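Mustunley Kidney Network Opens Evening Dialysis Floor, Retires Fax Machine

MUSTUNLEY, Wednesday, January 12, 2022 — The Mustunley Kidney Network today opened an evening dialysis floor at its Zwahlen Street center, giving patients with kidney failure a way to be treated after work instead of during it. The network has been told that this is how most other appointments in modern life are arranged, and has decided to join in.

The floor adds evening sessions four days a week. Until now the last patients were connected to a machine early in the afternoon, on a timetable drawn up when the center was built and defended ever since by people who went home at five. Patients with jobs either left the jobs or drove to another city, and a good number did the second until their cars gave out.

"We asked patients what they wanted and they said evenings," the network said in a statement. "We then asked them again in a longer survey, with a consultant, and they said evenings."

The longer survey went to every household on the network's mailing list and drew 2,635 replies. Evening hours came first by a wide margin. Better parking came second and will be addressed in a later announcement, which the network asks people not to wait up for.

The new floor has its own entrance on the Zwahlen Street side, reclining chairs for every patient and a waiting area where the television can be turned off. Nurses will be on duty from the first evening patient to the last, with a kidney doctor in the building throughout. Patients who are already treated at the center may keep their daytime places. They will not be moved to evenings to make the numbers look good.

Scheduling moves to Sumero, an online booking system that replaces the binder, the second binder and the fax machine. Patients can use it to ask for a different session, report travel plans or tell the center they are running late. Anyone who prefers the telephone can go on using the telephone, which will be answered by a person.

The network will also start a transplant information night in the same building on the first Tuesday of each month. Many patients on dialysis could be considered for a transplant and have never had the process laid out for them in one sitting. It involves blood tests, heart tests, dental checks and a great many forms, and the forms have a habit of asking for one another. Staff will go through all of it in order, and will stay until the questions run out. Relatives and friends are welcome, including those who are only curious and those who have been told to come.

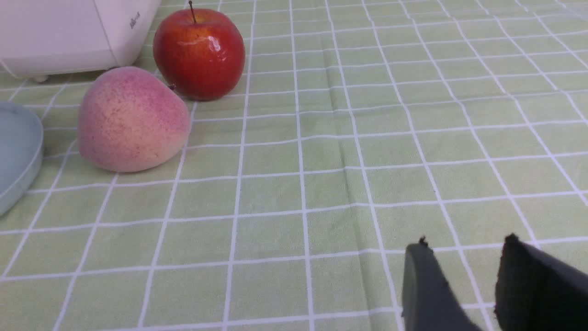 Does a patient need a new referral to switch to an evening session?
Current patients of the network need only make a request through Sumero or by phone. Patients coming from another provider need a referral from their kidney doctor and a recent set of blood results.

Evening treatment costs the patient the same as daytime treatment. The network mentions this because a rumor to the contrary has been going around the daytime floor since November, and has survived two posters and a letter.

Rides home are covered as well. Clikik, the local van service, has agreed to run 2 vans from the center after each evening session, at no charge to patients who live within the city limits. The vans will leave when the last patient booked on them is ready to go. Earlier plans had them leaving at a fixed time, until somebody on the evening staff pointed out that treatment does not always finish at a fixed time.

The floor has room for 112 patients a week once it is fully staffed. Hiring continues, and the first weeks will run with fewer patients while new nurses complete their training. The network has 100 people on its list for evening places and will contact them in the order in which they signed up — calling more often will not change the order, though everyone who calls will be treated kindly.

The building work finished later than planned. The network had announced an opening date twice before, and thanks its patients for the restraint they showed on both occasions.

About the Mustunley Kidney Network
The Mustunley Kidney Network is a nonprofit provider of dialysis, kidney clinics and transplant preparation for the city of Mustunley and nearby towns.

Press inquiries: Please contact the network's press desk at the Zwahlen Street center during office hours. The press desk does not yet offer evenings.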